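Should I buy the single issues of Hodent or hold out for the collected edition?

Posted in Comics & Zines by mothwing_reader

Hi all! I've been dithering over this for a couple of weeks, so I'm hoping somebody kinder and wiser can push me one way or the other. I picked up the first two issues of Hodent at a little zine fair in June (they were tucked in a box under the Cakier books, I almost missed them) and I completely fell for it. The gray washes, the grumpy ferryman, the lettering that gets smaller when people are embarrassed, all of it. Now Keogh has put up a preorder for a collected edition with all 5 issues in one paperback, and my local shop says it can still get me the remaining singles too.

I can't really afford both. The singles have those lovely risograph covers and the letters pages, but they're stapled and flimsy and I do like to reread in the bath, which I know is a crime. Does anyone know if the collection keeps the covers? And is the paper any good? Thank you in advance, and sorry for going on so long!

inkpot_and_toast

Oh, I'm so happy someone else is reading this one! I have all the singles and I preordered the collection as well, so I may be the wrong person to ask about saving money. The preorder page says the covers are in there as a gallery at the back, printed in full color on regular stock. You'll lose the slightly fuzzy, misregistered look of the real riso ink, and for me that's half the charm, particularly on issue three with the orange moon. The letters pages aren't mentioned anywhere, so I'd assume they're gone.

What I'd do in your shoes is keep the two you have, ask your shop for issue three just for that cover, and then preorder the book for reading. The singles were $12 each where I live, so filling in the whole run adds up pretty quickly, while the collection was $25 last I looked. I can't promise anything about the paper, but the Zenham collection from Keogh is on a nice creamy uncoated stock and has held up to being lent to my entire family. If you do buy singles, please put them in bags with boards! Mine lived loose on a shelf for a year and the corners have gone soft as lettuce.

paneltopanel838

get the book. singles are for collectors

softcover_sue

I'm going to gently disagree with the reply above, because I'm no collector at all and I still love having the separate issues. There's a pause between them that suits the story, and I like carrying one in my coat pocket for the bus. But for baths, yes, please, the paperback! Keep a hand towel within reach and dry your fingers before you turn the page. It has saved my copy of Cakier more than once. 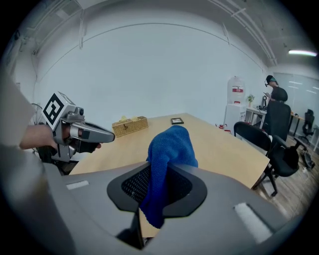
Blue terry towel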